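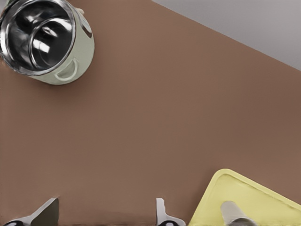 Ticket 686 – Kirkbridge kitchen line, tray station
Opened: 2026-03-21
Status: open, waiting on Bulov

Reported by the Jillville shift: the cell stops with "grip not confirmed" at the yellow tray. An operator has to leave packing to clear it, a task that was not in the job description before August.

Checked so far:
Gripper recalibrated, no change.
Force limit put back to 100, no change.
Log pulled: over 1,930 cycles, 639 with a retry.
Job replayed in the Qian simulator – stop reproduced.

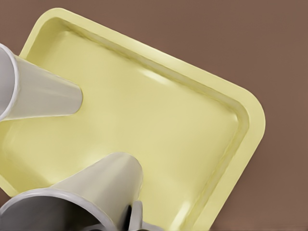
Simulator view, wrist side: fingers over tray, tips apart.

Workaround: skip the tray step and place by hand. Packing then runs one person short, so the shift lead wants the hand work logged as station time.

Next: Bulov to send a revised approach height. Retest in the simulator before loading it to the cell.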